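Building Services for Surveyors
Unit 8: Hot water heating in existing buildings
Handout to accompany the lecture. Prepared by Golnar Mahmoudi, revised by Dirceu Dantas.

8.1 Scope

This unit covers low-temperature hot water systems as found in offices, schools and small public buildings. Steam and warm air are dealt with in Unit 9. Students should already be familiar with heat loss through building fabric (Unit 5) and with the meaning of U-values. The worked problem at the end uses the Dutholm plan set, which was given out in September. Bring it to the tutorial.

8.2 How a room emitter gives off heat

The word "radiator" is misleading. A panel fixed to a wall gives off heat in two ways: by radiation from its front face, and by convection from air rising over its surfaces. For a plain single panel the two shares are of the same order. Once fins are added behind the panel, the convected share grows and the radiant share becomes the smaller of the two.

A finned convector goes further in this direction. The water passes through a pipe to which thin metal fins are fixed, usually inside a casing with an opening low down and a grille at the top. Cool air enters at the base, is warmed between the fins, becomes less dense and leaves at the top. Output depends on the height of the casing as well as on the fins, as the column of warm air inside acts as a short chimney. Removing the casing "to let the heat out" therefore lowers the output. This is a common mistake in occupied buildings and should be noted in a survey.

Heat output is not proportional to the temperature difference between emitter and room. For panel radiators the usual form is

output = K × (difference) ^ n

where K is a constant for the unit and n is close to 1.3. Convectors have a somewhat higher value of n. The practical result is that a convector loses more of its output than a panel does when the flow temperature is lowered. Keep this in mind when a boiler is to be replaced by a heat pump.
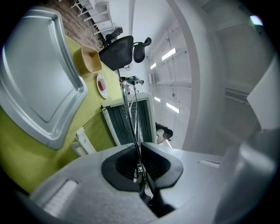 8.3 Flow temperature and sizing

Older systems were sized for a high flow temperature, and the emitters are correspondingly small for the heat loss they serve. When the flow temperature is reduced there are three possible outcomes. The room may still reach its set temperature, where the original sizing was generous or the fabric has since been improved. It may reach it slowly, so that the heating must start earlier. Or it may fail to reach it in cold weather, in which case the emitter must be enlarged or the heat loss reduced.

The surveyor's task is to say which of these applies, room by room. A whole-building figure hides the rooms that matter: corner rooms, rooms over unheated spaces, and rooms at the end of a long pipe run.

8.4 Balancing

Water takes the path of least resistance. In a two-pipe system with no balancing, the emitters nearest the pump receive too much water and those furthest away too little. The symptoms are well known: complaints of overheating near the plant room, complaints of cold at the far end, and windows opened in winter.

Balancing is done at the lockshield valve, not at the thermostatic valve. The procedure used in this course is that set out by Roxana Cusi in her notes for the Promesberg refurbishment:

Open all valves fully and let the system settle.
Record the flow and return temperature at each emitter.
Start with the emitter showing the smallest drop and close its lockshield in small steps.
Wait after each step before taking a new reading.
Work along the run, then go back to the first emitter and check it again.

The last step is often left out. Each adjustment changes the flow elsewhere, so a single pass is seldom enough.

8.5 Obstruction and dirt

Furniture placed against an emitter reduces the movement of air over it. Finned units suffer more than flat panels, and dust packed between fins has a similar effect – it also insulates the metal. Cleaning is cheap and should be recommended before any replacement is priced. Shelves set directly above a panel should be noted, with the clearance measured and recorded on the room sheet.

8.6 Worked problem

A room on the Dutholm plans has a design heat loss of 200 W per metre run of external wall. The external wall is 8 m long.

(a) Find the total design heat loss.
200 × 8 = 1600 W

(b) The room has 2 equal emitters. Find the output needed from each.
1600 ÷ 2 = 800 W

(c) Using n = 1.3, find the share of output that remains if the temperature difference is halved.
0.5 ^ 1.3 = 0.41, so each emitter must be rated at 800 ÷ 0.41 = 1950 W (rounded) at the original difference.

Repeat part (c) for room 17, with n = 1.4, and comment on the change.

8.7 Reading

Pakzad, course notes on pipe sizing, sections 2 and 3.
Ông, "Emitters at low flow temperature", department reader.
Room sheets for Dutholm, blank copies from the course office.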